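Section 4: Using Your Trevis Locker Cabinet

4.1 Choosing a compartment and getting to know the doors

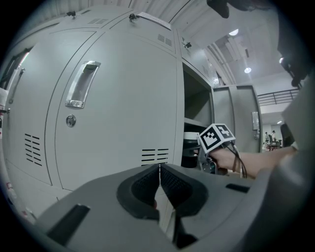 Fig. 7. Gray metal cabinet with one compartment open to show the shelf.

Welcome to the pleasant part of the guide! By now your cabinet should be standing level against the wall with all the packing material cleared away, and if it isn't, please go back to Section 3 before you load anything, as a cabinet that leans even a little will have doors that drift and locks that feel stiff.

The larger doors are where most people like to keep coats, bags and the things they reach for every day, and the smaller compartments along the top do very nicely for gloves, lunch boxes and papers. Have a look at the recessed handle on the center door in Fig. 7, with the round keyhole lock right below it. You will be using the two together, so it helps to get the feel of them while the cabinet is still empty.

To open a compartment with a recessed handle:

1. Slide the key all the way into the lock. It should go in without force.

2. Turn the key to the right until it stops.

3. Tuck your fingers into the handle and pull gently toward you. New doors can be a touch snug for the first week or so – a slow, steady pull works better than a tug.

4. Swing the door out to 90 degrees and check that it clears the wall, the neighboring door and anybody's elbows.

Note: Write down the number stamped on your key and keep it somewhere other than the locker. When you order a spare, quote that number along with model 2779.

To load the shelf:

1. Wipe the shelf and the floor of the compartment with a soft dry cloth.

2. Put heavier things on the floor first. The shelf is rated for 40 pounds, spread evenly.

3. Stand jars, cups and canisters upright and well back from the edge, where the door won't catch them as it closes.

4. Leave a little room in front of the ventilation slots. Damp coats and gym shoes need the air, and so does everything stored next to them.

5. Close the door, turn the key to the left and take it out.

Caution: Keep fingers away from the hinge side while closing, and don't leave a door standing open in a walkway. Never hang a bag from an open door, however handy it looks, as the weight will pull the hinges out of line.

If a door rubs or sits crooked after loading, empty the compartment and follow the hinge adjustment steps in Section 6.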